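Schaumstoff: Ist da eigentlich etwas drin oder nur Luft?

Von Lizeth Huanca

Auf der Packung von Schaumstoffwürfeln steht gern »superleicht« und »unkaputtbar«. Auf der von Matratzen steht manchmal »wie auf Wolken«. Bei solchen Sätzen darf man ruhig die Stirn runzeln. Wolken bestehen aus Wassertröpfchen und Eis, und wer sich darauf legen wollte, fiele durch. Schauen wir also lieber selbst nach, was Schaumstoff ist und was er kann.

Was steckt in einem Schaumstoffwürfel?

Vor allem Luft. Das klingt nach einer Ausrede, stimmt aber. Ein weicher Würfel mit einer Kantenlänge von 2 Zentimetern besteht zum größten Teil aus winzigen Kammern, die Zellen heißen. Dazwischen sitzen dünne Stege aus Kunststoff. Mit einer guten Lupe kannst du sie bei manchen Sorten erkennen, bei anderen sind sie zu klein dafür.

Beim Herstellen ist der Kunststoff zuerst flüssig. Dann entsteht darin Gas, es bilden sich Blasen, und die Masse geht auf wie ein Hefeteig. Am Ende wird sie fest. Der Vergleich mit dem Teig hinkt ein bisschen: Im Teig machen kleine Lebewesen das Gas, nämlich die Hefepilze. Beim Schaumstoff lebt nichts.

Warum springt er wieder in seine Form zurück?

Wenn du einen weichen Würfel drückst, biegen sich die Stege. Lässt du los, strecken sie sich wieder. Bei manchen Sorten entweicht beim Drücken auch Luft nach außen und strömt danach zurück. Diese Sorten nennt man offenzellig, ein Küchenschwamm gehört dazu. Bei geschlossenzelligem Schaum ist jede Blase für sich zu. Daraus macht man zum Beispiel Schwimmnudeln, und das ist auch vernünftig, denn eine Schwimmnudel, die sich vollsaugt wie ein Schwamm, will im Becken keiner haben.

»Springt immer zurück« stimmt trotzdem nicht. Setz dich mal auf ein sehr altes Sofakissen.

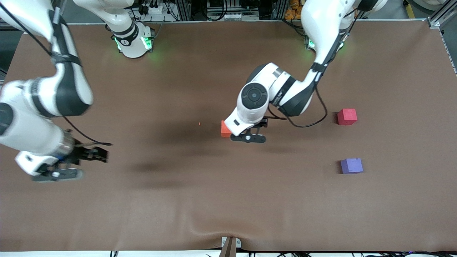

Wie fest muss man zufassen?

Ein kleiner Würfel liegt auf dem Tisch, du willst ihn aufheben. Du denkst darüber nicht nach, aber deine Finger haben zu tun. Drücken sie zu schwach, rutscht er weg. Drücken sie zu stark, wird er platt. Bei Schaumstoff ist das nicht schlimm, er gibt nach, und dabei liegt mehr von seiner Fläche an deinen Fingern an. Deshalb lässt er sich oft leichter halten als ein glatter Würfel aus hartem Kunststoff.

Oft heißt nicht immer. Nasser Schaumstoff kann glitschig sein, und auf Stoff liegt ein Würfel anders als auf Holz. Wirft die Tischdecke Falten, kippt er vielleicht. Probiere es aus, bevor du mir glaubst.

Der Versuch

Du brauchst einen Schaumstoffwürfel, einen gleich großen Würfel aus Holz, eine Küchenwaage, eine Schüssel mit Wasser und ein Lineal.

Wiege zuerst beide Würfel. Vermutlich zeigt die Waage beim Schaumstoff gar nichts an. Heißt das, er wiegt nichts? Nein! Die Waage ist bloß zu grob. Lege mehrere gleiche Würfel zusammen darauf, dann tut sich eher etwas.

Lege danach beide ins Wasser und warte eine Weile. Welcher liegt tiefer? Drücke den Schaumstoff unter Wasser zusammen und lass ihn los. Steigen Blasen auf, war Luft drin, die jetzt heraus kann. Dann weißt du auch, ob dein Würfel eher offenzellig ist.

Zum Schluss klemmst du einen trockenen Schaumstoffwürfel 20 Minuten unter ein dickes Buch. Miss ihn vorher und nachher mit dem Lineal. Wer Geduld hat, lässt ihn eine ganze Nacht liegen und vergleicht.

Und »unkaputtbar«?

Mit den Fingernägeln kannst du aus vielen weichen Würfeln kleine Krümel herauszupfen. Sonnenlicht macht manche Sorten mit der Zeit bröselig. Das Wort auf der Packung ist also Werbung.

Wegwerfen sollte man Schaumstoff nicht einfach irgendwo. Die Krümel verrotten kaum, und der Wind trägt sie weit. Kleine Kinder dürfen auch nicht darauf herumkauen, denn ein abgebissenes Stück kann im Hals stecken bleiben. Wenn ihr jüngere Geschwister habt, räumt die Würfel nach dem Versuch also wieder weg, auch die Krümel auf dem Tisch.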